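Small Boxes, Big Table: a gallery from the craft room at Mowat

Those of you who have been coming along since the spring will know that the pens have been getting out of hand. We began with one tin of them on the windowsill, and by May there were pens in the drawer, pens in the biscuit barrel and pens rolling under the radiator (I found a green one in my coat, which I am fairly sure was never anywhere near my coat). So we gave an afternoon over to sorting, with a pot of tea and the radio on low.

The plan was to keep it simple. Each table gets its own box, each box gets its own pens, and at the end of the day everything goes back where it came from. We shall see how long that lasts!
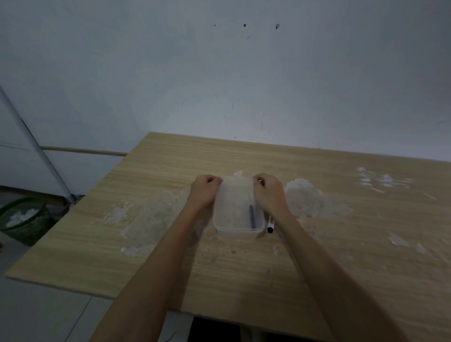

Words and gallery by the Mowat craft room
Posted in May | 138 views

Both hands on the box, one pen or marker inside and another still waiting on the table. I do like these cloudy plastic boxes, as you can tell there is a pen in there without having to take everything out and start again. They have nice rounded corners too, which matters more than you'd think when you are carrying a stack of them down the Dravano stairs with a cup in your other hand.

The table is our dear old pale one, pushed up against the white wall, and it has the whitish patches to show for itself. I have had a go at ours with warm soapy water and an old bank card, and got some way before my elbow gave out, so if you have a better method that won't spoil the wood, please do write and tell me. The wall could do with a bit of filler and a lick of paint as well, but that can wait for the summer, when we can have the windows open.

A word on the markers while I'm here. Please give the cap a proper push until it clicks, and store them lying flat if you can, as they seem to last a good deal longer that way. Any that have gone faint can go in the jam jar by the door, and I'll try them all on scrap paper before anything gets thrown out. We have 30 boxes altogether and I'd love to see every one of them in use by the time the Rekari evening group starts up again, so do take one home if you need it for the weekend and bring it back when you're done.

20 likes | 6 comments | Share this gallery

Mowat Craft Room, Vada | Contact us | Back to top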